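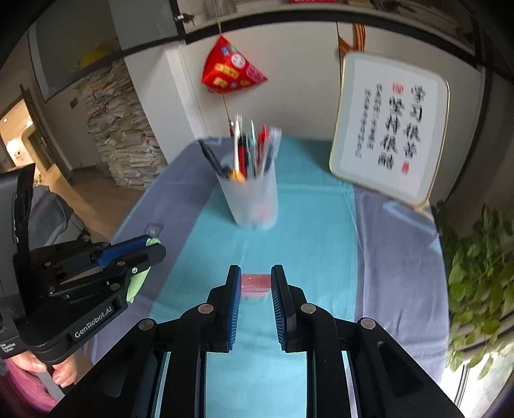
Club Handbook > Equipment > Player Trackers > Section 3: Match-Day Set-Up

Print this page | E-mail this page

Section 3: Match-Day Set-Up

Read Section 2 (Charging and Pairing) first. This section covers the Plindine trackers from the time the squad arrives until the data is saved. It applies to senior and under-18 rugby at Stadby, home and away.

The maker's quick-start card says the system is "ready when you are." Give it 15 minutes. Anyone who has stood at the away end at Druvow with a tablet hunting for a signal will want longer.

3.1 Before warm-up

1. Switch on the base station outdoors, with a clear view of the sky. The card says a window ledge will do. We have tried the window ledge.

2. Wait for the steady green light. A blinking green light means the base is still searching, whatever the app tells you. If the two disagree, believe the light.

3. Open the app and choose New Match. Do not choose Resume, even if it is offered in large friendly letters. Resume adds today's running to the last saved game, and Carys Eynon spent an evening pulling the Mousavi Cup semifinal apart from a training session after somebody pressed it.

4. Enter the kickoff time by hand. The app can "detect" kickoff from player movement. It has so far detected a warm-up drill and a dispute over who had the match balls.

5. Check each tracker name against the team sheet. Late changes are the usual trouble. If a player drops out, reassign the tracker in the app before handing it over.

NOTE: Tracker 884 still shows up as "Spare" on the older tablet after it has been assigned. The data does reach the right player once saved. Berwyn Prosser has reported this to the maker and was told it would be fixed in the next update, as he was for the update before that.

3.2 Fitting the vests

1. Slide the tracker into the back pocket of the vest with the logo facing out.

2. Close the flap all the way across. A half-closed flap will hold through a jog and open in the first tackle.

3. The vest should be tight enough that the tracker cannot be shifted with a thumb. Players will tell you it is too tight. Go up a size only if it restricts breathing or rubs under the arms.

4. Put the jersey on over the vest.

CAUTION: The referee may refuse any item of kit. Show the trackers to the referee before the team goes out, and take the decision without argument. A player told to remove a tracker removes it.

CAUTION: Do not fit a tracker to a player with a back or neck complaint until the physio has agreed. The brochure calls the unit "impact neutral." We do not know what that means and neither did the salesman.

3.3 During the match

1. Leave the base station where it is. Moving it mid-half spoils the distance figures for everyone.

2. Mark substitutions in the app as they happen. If you miss one, write the time on the team sheet and correct it later.

3. Do not call live numbers down to the bench. Heledd Price has asked for this in writing. A winger's "fatigue score" once turned red while he was standing still waiting for a scrum to set, and he was very nearly taken off for it.

NOTE: Top speed is fairly dependable in open ground. Tackle count is a guess. The tracker sees a sudden stop and calls it a tackle, which flatters players who fall over. Use the video for tackles.

3.4 After the final whistle

1. Press End Match and hold for 3 seconds, until the screen goes gray.

2. Collect the trackers before the players reach the showers.

3. Dock every tracker and wait for Upload Complete. Then open the match and see that there is something in it. The message has appeared over an empty file at least once that we can prove.

4. Export a copy to the club drive. The maker's cloud storage is described as permanent, and the same contract lets them delete files when the subscription ends.

5. Wipe down the units with a damp cloth. Vests go in a cool wash, no softener.

If the numbers look wrong, they may well be. Compare one player's total with the video before sending anything to the coaches. Pavithra Kulkarni holds the password for corrections.

Page last revised 11 Aug 2019

Related pages
Section 2: Charging and Pairing
Section 4: Reading the Reports (and When Not To)
Lost or Damaged Trackers
Filming From the Stand
Under-18s: Parent Consent Form
Training Load Notes, by Beca Trevor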